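Stain Resistance of Kitchen Counter Sealers: What Survives Coffee, Oil and Lemon

Final report, Materials in the Home, group 4
Lesia Romaniuk, Adwoa Addo, Radomir Softić

12 shares 3 comments

Background

Stone counters stain. Most people know this about marble, fewer know it about the other stones. Adwoa's aunt had hers put in and got an oil ring next to the stove in the first month. That's where the topic came from. We wanted to know if the sealer you pick matters or if they all do the same job when you put them on right.

Stone is full of tiny pores. Liquid goes in, water dries out, color stays behind. A penetrating sealer soaks into the pores and lines them. A topical sealer sits on the surface like a thin coat. Sealer doesn't do much against acid, that's a seperate problem (etching, see below). A lot of product pages mix the two up and so did our proposal, sorry.

What we used

Offcuts of honed marble from Hoxha, a stone yard that let us go through the scrap bin. All from one slab, so the pores should be close to the same. Cut to tiles. Two sealers: Tuvo, penetrating, water based. Edov, topical, solvent based. Plus bare tiles as the control.

Stains were black coffee, olive oil, red wine, lemon juice and turmeric in water. So 5 stains, and every stain went on every kind of tile.

Method

Washed tiles with dish soap, dried overnight in the prep room. Sealed per label. Tuvo wants a second coat, Edov doesn't. Left to cure. Then one dropper of stain in the middle of each tile, covered with a watch glass so it wouldn't dry up, left 300 minutes. Wiped with a wet cloth, then soap, then dried again before scoring.

Scoring was by eye, 0 for nothing and up to 4 for dark. Lesia and Radomir scored without knowing which tile was which, Adwoa kept the key. Where they didn't agree we took the higher number. Lighting was the same desk lamp each time – the ceiling lights in there make everything look yellow and the turmeric tiles were impossible.

Results

Bare tiles did badly, as expected. Coffee and wine both left a full dark spot. Oil was the worst, it spread sideways under the surface and the spot was wider than the drop. Turmeric stayed bright yellow after soap and after a second wash.

Tuvo tiles: coffee gone, wine a faint pink shadow, oil faint, turmeric still clearly there. Edov tiles: coffee, wine and oil all gone. Turmeric pale. But the coat showed cloth scratches already when we wiped, and on a real counter with pans sliding around that would be worse. 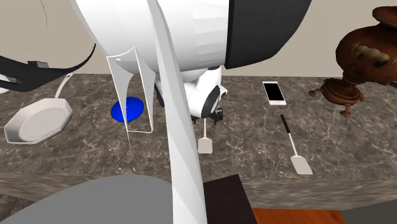 Does a sealed counter still need to be wiped up right away? With lemon, wine or vinegar it does, because the acid attacks the stone itself and a penetrating sealer doesn't block that.

Lemon left a dull patch on the bare tiles and on the Tuvo ones too. You see it best when you tilt the tile to the lamp. No color, just the shine gone. Edov held up for lemon in the middle of the tile, but near one edge where the coat was thin there was a small dull mark. We think that is our brushing and not the product.

Problems

Curing time. We gave both the same wait, but the Edov label asks for longer if the room is cold and in January the prep room is cold. Might have made the scratching look worse then it is.

Only one kind of stone. Lungile Makhubela from group 2 said in the feedback session that granite would have come out differently and she is probably right, less porous. Didn't have time.

Scoring by eye is weak. We wanted to borrow the color meter from Ruben De Bruijn's lab but it was booked. Photos were no help, the phone corrects the white balance by itself.

Also we dropped one tile (wine, Tuvo) and had to redo it with the leftover piece, which was smaller. Score came out the same.

Cost

Small bottle of either is enough for a normal kitchen. Materials budget was 300, we stayed under it, mostly because the stone was free. Receipts are in the folder.

What we would tell someone

For marble by the stove, penetrating sealer, redo it when water stops beading. Topical if you really can't stand stains and don't mind recoating. Keep turmeric off it either way. For cutting lemons use a board.

To do if anyone picks this up: second stone, longer cure, hot oil instead of room temperature – ours was straight from the bottle and most kitchen spills aren't. The Ukia sealer was on our list too but the order came after we'd finished, bottle is unopened on the shelf by the sink.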